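Brurkavance Reading Room: where we are with the grant
2 November 2021

Hi all,

I promised you a proper update before the holidays and I'm getting it in early, which anyone who has had paperwork from me before will know is a first! This covers everything since July, when the first half of the money came through.

The big news is that the reading room is open. We have 62 kids signed up for the after-school hours and 23 grown-ups in the evening group (that one is for people who want to get better at reading, or who are learning English, and quite a few are both). I had hoped for more in the evening. Bus service out to Jinulside stops early, so folks from that side either leave halfway through or don't come. I'm talking to the bus company about it and so far I've had two polite emails and no bus.

Now the money. The first 2000 dollars went on books and I'm happy with how far it stretched. Rathjen, the used book dealer over by the river, gave us a very good price on picture books and threw in two boxes of chapter books with cracked spines (perfectly readable, we taped them up). The second 2000 is set aside for the evening tutor's pay and I haven't touched it yet, because the tutor's paperwork took forever to clear. It has cleared now, so you'll see that money start to move in the next report.

Storage is coming along too. We went with low units so the little ones can get at things without asking, and I like them a lot more than the tall metal shelves we had in the old place.
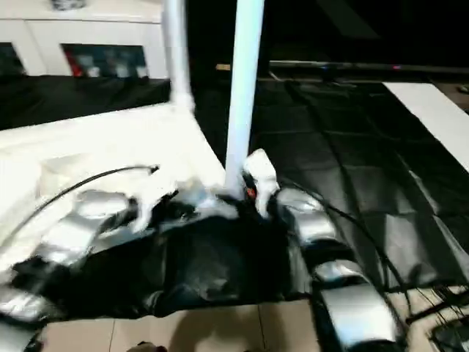 White cabinet, upper left, with colorful things in the wider middle opening.

What hasn't gone well: the catalog. I said we'd have every book entered by now and we don't. We started out in Latadska, the free program the county people suggested, and it kept losing our entries whenever two of us were typing at once. I gave it a month, then moved us to a plain spreadsheet. It's ugly and it works. We're up to the letter M by author, and the picture books are all done.

Also, a small change I should own up to. The plan you approved had a Saturday-style story hour on the weekend, and I've moved it to right after school. Parents asked for it, the kids are in the building already, and it saves us heating the place for one extra morning. The story hour line in the budget stays the same.

Coming up: finish the catalog, get the evening tutor started, and find some decent large-print books for the adult shelf, where what we have is mostly westerns. If anyone on your end has a line on large-print mysteries, please send them my way. I'll get the receipts over to you in a separate envelope, the scanner here is acting up again.

Thanks so much for sticking with us!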